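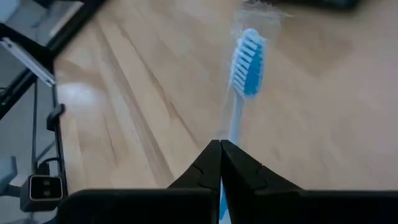

*The blue-and-white one.*

My sister texted me at two in the morning to say they'd canceled Grudov, and I was still awake, so I called her.

"They can't," I said. "He's in the tunnel."

"I know he's in the tunnel."

"They can't leave him in the tunnel, Dee!"

But they could, and they did. Two seasons, 22 episodes, and the last shot anybody was ever going to get was Inspector Grudov with a dying flashlight, hearing his own name from the dark. I'd given that show my entire winter. I'd made soup for that show (long story, there's a soup in episode four, he never gets to finish it).

So I did what any grown woman with a dental cleaning at nine would do and wrote to Stela Matei. She created the thing, wrote nearly all of it, and had a website with a contact form that looked like it hadn't been touched since the flood. I told her I wasn't angry. I told her I was a little angry. I asked who was in the tunnel, and whether Lindqvist had burned the letters or only the envelopes, and then I hit send and brushed my teeth and lay there feeling like a lunatic.

April went by. I got into a baking competition for a while, but my heart wasn't in it. Dee tried to start me on something about submarines.

Then one Monday there was a message in my inbox, dated 24 June 2019, with no subject line.

"Dear Carol," it said — my name is Carole, with an e, but I wasn't going to make a fuss — "You are the first person to ask about the envelopes."

I read that standing up in the kitchen with my coat half on. She said they'd planned a third season. She said the town of Stollov was supposed to wake up one morning and find the river running the other way, and the network people in Urnberg had asked her how much a river cost. She had 12 pages of it written. She'd attached them.

I called Dee at work, and they got her out of a meeting.

"Is it his brother?" she said. "In the tunnel. Tell me it's his brother."

"I haven't opened it."

"What do you mean you haven't opened it?"

I didn't know what I meant. I'd had months of lying in bed making it up myself, is the thing. In my version it was the schoolteacher from the first episode, and she'd been down there the whole time with a radio and a cot, and she was furious at him for taking so long. I had lines for her. Pretty good ones, too.

"Twenty minutes," Dee said. "I'm coming over. Don't you touch it."

She brought the good bread. I'd already started the soup, the real one with the dill, and we set the laptop on the counter where it wouldn't get splashed and argued over who was going to read out loud. She wanted to do Grudov. I told her fine, but I was doing whoever was in the tunnel, and I clicked on it.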